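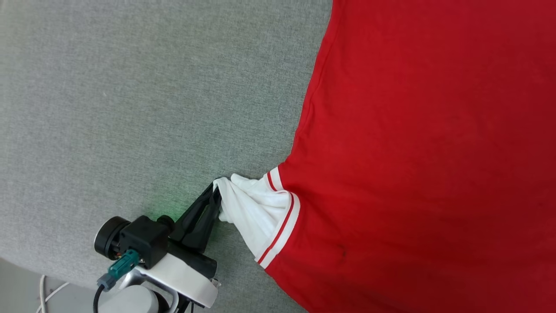 Nana Frimpong
Member, Prarkthorpe Home Help

Folding a red and white sports top so the white stays white?
I've picked up the Antwi club colours and I love them! Bright red body, white cuffs with thin red stripes. Mine always ends up in a heap, though. How do you fold yours, and do you wash red and white bits cold?

Yayra Lamptey
Cold, always – and inside out, with a colour catcher the first few times. Then lay it face down, smooth the cuffs with your palm, sleeves in across the back, bottom up to the collar. Gorgeous little parcel!

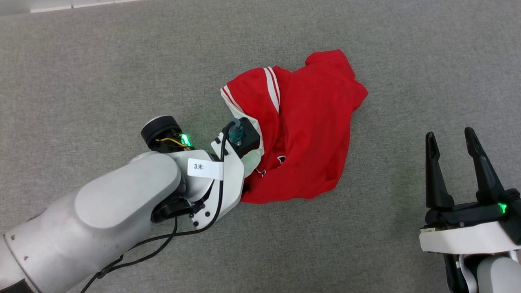
Page 2 of 2

Theophilus Owusu
i just roll mine. works great

Cecilia Akpalu
Oh, I adore this topic! Pull the white trim out flat before anything else, or the creases set in. I washed 600 of these for the Semside juniors and never used hot water once.

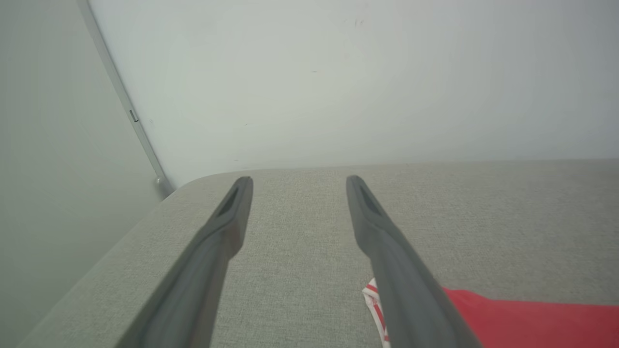 Can I put it in the dryer?
Line dry it in the shade, turned inside out, so the red keeps its colour.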